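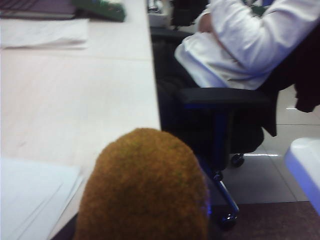
## 4. Ce que mesure vraiment l'« effet corbeille »

L'idée selon laquelle un fruit laissé à portée de main sur le lieu de travail finit par être mangé à la place d'un biscuit est devenue un lieu commun des programmes de santé en entreprise. Elle repose sur peu de chose. L'enquête d'Isodley, la plus citée, porte sur près de 2 000 salariés, mais seuls 200 d'entre eux ont rempli le carnet alimentaire jusqu'au bout, et les auteurs ne disent rien des autres. Espinoza et Vanags, qui reprennent ces données, signalent le problème en note avant de conclure comme s'il n'existait pas.

L'étude de Marulanda est plus soigneuse. Quarante-six employés administratifs y sont suivis pendant deux mois, avec une pesée quotidienne des corbeilles. On y apprend que les fruits disparaissent. Savoir qui les mange, à quel moment et en remplacement de quoi est une autre affaire : une pomme emportée à la maison pèse exactement autant, dans ce protocole, qu'une pomme mangée à son poste à la place d'une viennoiserie. Quintero (communication personnelle) soutient que ce biais est constant d'un service à l'autre et qu'il s'annule donc dans les comparaisons. Nous ne voyons pas ce qui permet de l'affirmer.

S'ajoute la question du type de fruit, que la plupart des travaux écartent en parlant de « portions ». Une pomme se mange sans couteau, le kiwi demande en général une cuillère et un endroit où jeter la peau. Les deux fruits de la figure 2 compteraient pourtant chacun pour une unité dans la grille de codage d'Ivinen. Arango propose de pondérer par le temps de préparation, ce qui nous paraît raisonnable, mais ses coefficients viennent d'un questionnaire déclaratif et l'on retombe sur la difficulté de départ. 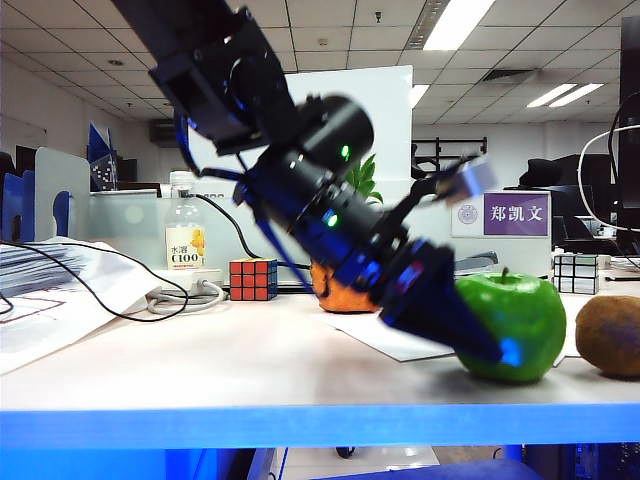
*Page modifiée pour la dernière fois en décembre*

**Figure 2.** Pomme verte sur une feuille de papier blanc ; à droite, un kiwi.

L'aspect du fruit a lui aussi été invoqué. Doolan avance que les surfaces duveteuses, dans les tons ocre ou olive, attirent moins que les peaux lisses et vives. L'hypothèse est plausible, mais son matériel confond couleur, texture et familiarité, et le classement obtenu pourrait tenir à la dernière seule. La réplication menée à Drarkindale n'a pas séparé ces facteurs non plus.

Nous retenons donc, pour la suite, une définition étroite : est compté comme consommé un fruit dont la consommation a été observée sur place. Les effectifs s'en trouvent fortement réduits, et plusieurs comparaisons prévues au protocole initial ont dû être abandonnées (voir section 5).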